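Chapter 6
When the Work Moves Over: People and Automation on the Same Floor

What you will learn in this chapter
How jobs get broken into tasks before a machine takes any of them on
Why the tasks that stay behind are often harder to name than the ones that leave
What changes in a working day when part of the job is to show a machine how it is done
How pay, pride and training get tangled up in all of this

If you have ever started a new job, you probably remember the first week, when someone walked you around and told you what everybody did. "She does receiving, he does folding, those two do returns." It sounded simple enough, and then by the second week you had found out that the woman in receiving also knew which drivers would wait five minutes and which would not, and that the man who did folding could tell a damaged seam by running his thumb along it while he was talking about something else entirely. I bring this up at the start of the chapter, before we get to any machinery at all, because almost everything that goes well or badly when automation comes to a workplace has to do with that second week.

Take Landeg, a linen and garment service that we will come back to several times in the pages ahead. When the managers at Landeg first sat down with Jolanis, the company that would supply their automated sorting line, they brought a list of 27 tasks. It was a good, honest list, and it had been typed up in an afternoon. Then somebody had the sensible idea of taking it down to the floor and asking the people who did the work to correct it, and when it came back in March it had 116 tasks on it, with notes in the margins (some of them rather pointed!). Nothing about the work had changed in the meantime. The longer list was simply what the job had been all along.

Now, a list will only take you so far. You can write "pick up the cloth and lay it flat" and any new hire will know what you mean, but a machine needs a great deal more than that, and one common way to supply it is to have people do the task by hand, over and over, with a tool that records the motion. This is work in its own right. It takes space, patience and a fair amount of practice, and it belongs in any fair account of who does what in an automated business.

Hand-held grippers in use during task recording

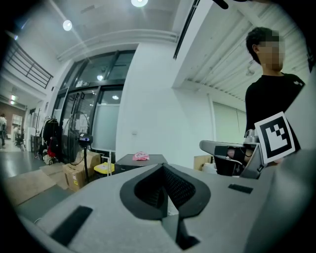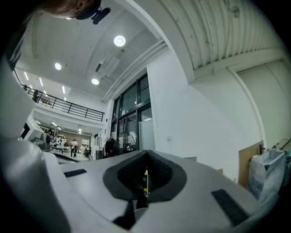

People who come to this kind of work from the floor often say that the first few days feel slow and a bit silly. You have been picking up towels since you were six years old, and suddenly you are all thumbs. Then it gets easier, and something interesting happens - you begin to notice your own habits. One group at Landeg recorded 700 short runs of a single folding task over the spring, and in the course of it they found that they disagreed about which corner to take first. They had worked side by side for years and it had never come up.

We will want to ask, later in the chapter, what a person is owed for teaching of this kind. Landeg paid the recording hours at the ordinary rate to begin with, and then raised the rate after the staff pointed out that training a new coworker had always carried a bonus. Gastik, a packing business of much the same size, went the other way and brought in outside workers to do the recording, which was cheaper and quicker, and which left its own people feeling that the thing had been done behind their backs. When the line at Gastik jammed, as new lines do, very few of them felt it was theirs to fix.

Keep both of these places in mind as you read. Section 6.1 looks at how tasks are chosen for automation and who gets a say. Section 6.2 follows a crew of 40 at the Drurkia warehouse through their first year with a partly automated line, including the months when the old way and the new way were running together and everybody was tired. Section 6.3 takes up wages and job titles.

Before you go on, try this. Think of a job you know well, paid or unpaid, and write down every task in it. Put the page away overnight, then show it to someone who does the same job and ask what you left out. Bring both versions to class.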